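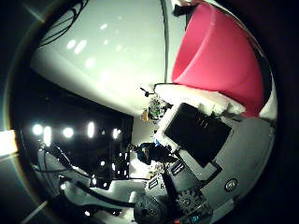 The Sound of Almost Anything: An Afternoon with Myrtle Achterberg

Myrtle Achterberg wants me to close my eyes. I've been in her workroom at Prundcombe for maybe two minutes, I still have my coat on, and she is already behind me squeezing something next to my left ear.

"Well?" she says. "Where are you?"

I tell her I'm walking on snow. Old snow, a bit crusty.

"Yes! Oh, good. It's cornstarch in a leather pouch, everybody in the business does it, it's the oldest trick going. But you went there right away, didn't you? You got cold!"

I did get a little cold. That is pretty much how the next three hours went, with me guessing (often wrong) and Myrtle laughing and reaching for the next thing. She makes the sound effects for Unside, the audio serial about a family who keep a ferry on a river that floods every April, and if you've ever sat in a parked car to hear the end of an episode, a fair part of what kept you there was made by her hands. The footsteps, the wet rope, the kettle, the terrible creak of the landing stage in the second season. The actors come in, say their lines and go home. Then Myrtle gets started.

She didn't train for any of it. She grew up in Dosside, a short drive down the valley, and worked for years in the office of a company that sold roofing supplies. A friend was putting on a radio play at the college and needed someone to shake a sheet of metal for thunder.

"I shook it and I thought, well, that's a sheet of metal. It sounded like a sheet of metal! So I went home and started hitting things. I hit everything in my kitchen. The thunder we ended up using was a cookie sheet with a bath towel over half of it, and I was so proud I called my sister and did it for her over the phone."

That was 12 years ago. The recordings she has kept since then come to around 3000, all filed by what they sound like and never by what they are. She says that's the only way to find anything. If you need a door, you look under doors, and you don't want to have to remember that the best door you ever made was an ironing board. 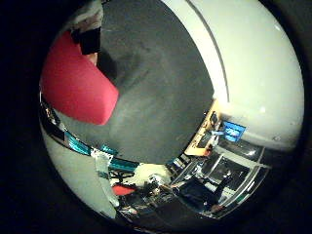 A new sound usually starts with an argument, Myrtle says, and the argument is with herself. She'll read the script at home the night before and decide what each thing ought to be made from, and by the next morning she disagrees with half of it. She likes simple shapes best, because they leave the most room for the ear. A plain red block with rounded corners can be knocked, dragged, dropped or rubbed, and every one of those is a different object once you can't see it. "Dragged slowly, it's a drawer in a house where somebody is asleep," she says. "Dragged fast, it's just a block. You have to find the speed where it stops being what it is." She tries it with her eyes shut, then listens back at the computer, then tries it again, and she has been known to spend a whole morning on a drawer that lasts less time than a sneeze.

I ask if it bothers her that listeners never notice.

"No, I love it! If you noticed the drawer, I've ruined the scene. Some poor actor is trying to break your heart and you're thinking about a drawer." She stops and thinks. "I'd like it if they noticed the rope, though. I'm very fond of the rope."

The rope, for the record, is a wet leather belt wound around a rolling pin. I would never have guessed.

Soft things are where she gets really excited. She talks about cushions the way other people talk about wine. A firm one gives you a body sitting down, an overstuffed one gives you a body falling, and a really tired old one, punched from the side, is a mailbag hitting a dock. Packing foam she both loves and dreads. Twisted slowly it makes the best ice she has ever recorded, a long complaining groan, and if you twist it a hair too far it squeals and sets your teeth on edge. She did the ice for the winter episode in 8 takes and says she could feel it in her fillings until suppertime.

"People think you need hard things to make noise," she says. "But most of what you hear all day is soft! It's your sleeve. It's you turning over in bed. When I first started I left all that out, and everybody in the plays sounded like they were made of wood."

So now she does a separate pass for cloth on every episode, start to finish, with an old canvas jacket in one hand and a cotton pillowcase in the other. She plays all the characters herself. The ferryman is the jacket. His daughter is the pillowcase, until the fourth season, when she leaves home and gets a raincoat.

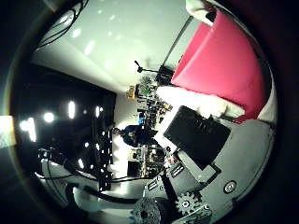

One listener wrote to the show to say that the cloth was what got to her, that she had been following along for a year before she realized she could tell the daughter was in a room before the girl had said a word. Myrtle keeps that letter folded in her script binder. She reads me the middle of it out loud, then has to go and put the kettle on for a minute.

When she comes back we talk about the room. I had expected something padded and hushed, I suppose, with a sign on the door. What you get is shelves with boxes and tools and a lot of small dark things I couldn't put a name to, a microphone on a black stand with a thin boom arm, and a green potted plant. I ask about the plant, thinking it might be a jungle.

"It's a plant," says Myrtle. "Well, I did use it once for a hedge."

She doesn't believe in keeping things too tidy. Her theory is that you find sounds by knocking something over on the way to something else, and she can list her best accidents without taking a breath: the stack of flowerpots that became a roof coming off, the zipper that became a wasp, the plastic cup that rolled under the bench and gave her (for free!) the exact noise of the ferry bell's clapper coming loose. She went on rolling cups until it got dark.

What she won't do is buy a sound from a library if she can help it. It isn't snobbery, she says, and plenty of good people do it. She just can't stand to miss the fun.

I ask what she's working on now, and she looks at the door as if the producers might be behind it. There's going to be a fire, she'll tell me that much. Cellophane is the usual way to do a fire, and she has done it with cellophane, and it's fine. She wants this one to sound like it's leaning on the house.

"I don't have it yet," she says. "I've been scratching things all week. Everything gray and fuzzy I own, I've had my nails on it."

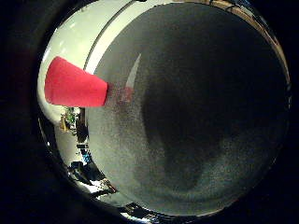

Close work: bright red, tapered, and up against dark gray.

Before I go she makes me do one myself. The script calls for a man setting down a suitcase he's carried a long way, and she hands me a boot bag full of magazines and points me to the microphone. My first try is a bag of magazines. So is my second. On the third she tells me to let my shoulders go before my hand does, and I do, and when she plays it back there is a man in there, dead tired, and he's finally put the thing down.

"There he is!" Myrtle says, and writes it on the log sheet under Luggage.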